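The Ceasefire That Keeps Getting Signed
By Pilar Cáceres
March 2023

The river crossing at Jurkik has been declared open three times since August. I have now driven to it on each occasion, and I have yet to get across.

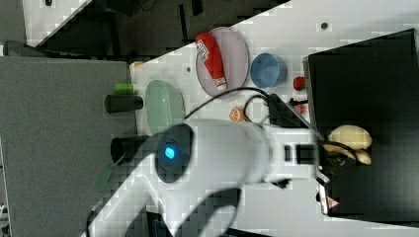
The latest agreement runs to 61 pages. It sets out who may carry a rifle within sight of the bridge, who pays for the diesel, and what color the monitors' vests will be. On the question of who governs the east bank, it offers seven lines, and they promise further talks.

Gøran Nordin, the lead mediator, calls this progress. "Both sides stayed in the room," he told me at the hotel in Olivares where the delegations have been meeting. They did. They also stayed in the room last fall, signed something, and were shelling each other's grain trucks before the ink had been photocopied.

Roel Verstraete, who advised an earlier round and quit it, is less polite. He thinks the talks have become a place for both commands to rest and rearm, with lunch provided. Nordin's office says that is unfair. It did not say it was wrong.

In Kultell, on the west bank, Amado Mercado sells phone cards and bus tickets to a town he can see from his counter. The bus hasn't run. He keeps selling the tickets — people buy them, he says, up to a month ahead.

I bought one too. The date on it is a Tuesday, and the driver hasn't been hired.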